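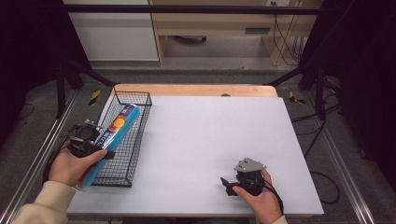

Blue can over the wire basket, left gripper. Right hand waiting.

Filed under: Bench Notes / Teaching by Hand
Print this entry | E-mail this entry

5 Jul 2023

OK, can-to-basket day. I've been putting this one off since May, when we did the first batch with the boxes and I swore I'd never touch a cylinder again, and then of course Bodley wants cylinders (the whole point of the Bodley list is things that roll). So: one can, one basket, two grippers, me in the middle trying to move like a calm person.

Got 16 takes recorded before lunch and kept 13. The three I threw out were all my fault. In one I sneezed, and in the other two I came in too fast and clipped the rim of the basket with a finger, which makes a lovely twang and ruins everything, because the mesh shifts and then the rest of the motion is me chasing a basket. I did think about keeping the twang ones as examples of recovering from a bump, but I didn't recover very well! If we want recovery takes we should do them on purpose, with the basket nudged the same way each time.

What I want the policy to learn is the tilt. If you carry the can in level you need the whole width of the basket clear, and it wants to land on the rim. If you bring it in at a slant, one end leading, it goes in over the long side and you can lower the other end after it. My wrist worked this out long before I did – I watched the first few takes back and I was already tilting without having decided to. So I've written it on the take sheet now: lead with the far end, pause, lower, open. The pause is for me as much as for the model. Without it I open the fingers while my arm is still traveling and the can gets a little push.

Grip force is still a matter of feel and I don't love that. With the trigger all the way in you can squeeze harder than the arm ever will, so a take that feels rock solid in my hand may be a slip when Brorkia plays it back (Brorkia is the two-arm setup, for anyone reading this who joined after the rename). I tried to squeeze only until the can stopped turning and no further. By the last few takes I was pretty good at it, I think, though my forearm has opinions.
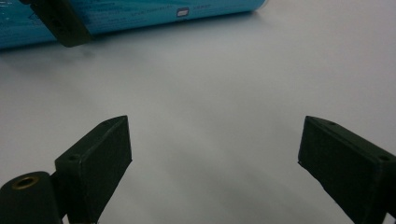

The other thing I was fussing over all morning was what the second hand should be doing while the first one works. In the May batch I let the idle gripper wander, and when we trained on it the idle arm wandered too, drifting about like it was looking for its keys. This time I gave it a home spot on the board and a job: stay low, stay open, come in only if the can starts to go. Fingers apart the whole time, no fiddling. It's surprisingly hard to hold still with one hand and be careful with the other, try it sometime with a cup of coffee.

I also want to try a handoff version, right passes to left, left does the basket. Did a couple of dry runs without recording. The fingers have to come at the can from different angles or they bump each other, and there's only so much can to hold. Long cans fine, short ones forget it. Kuster has a longer finger drawing that might help, but longer fingers flex more and I'd rather see what the plain ones can do first.

Practical stuff, so I don't lose it:

Calibration took 15 minutes, which is fine. Ran the Fumell script twice and got the same answer both times, so I'm leaving the offsets alone. PLEASE don't rerun it with the grippers in the charging position, it will happily save nonsense and you'll find out an hour later.

Takes are in folder 407. Naming is the old style, date left off, take number last. I put the three bad ones in a subfolder called twang and didn't delete them.

Basket start position: I changed it between takes by hand, angle and distance both, but I stayed on the left side for the whole batch. That's a gap. Next batch goes on the right, with the hands swapped, and I expect to be terrible at it for a while.

Sleeves: push them up before you start. I kept feeling my cuff catch at the edge of my grip, and I can't tell yet if it shows in the wrist motion.

Still to do: play back a few of the good takes on the arms at half speed, no can, just to see the path over the rim. If the clearance looks OK I'll go to full speed with the can in. Otherwise it's back to the board tomorrow for another batch with a higher approach.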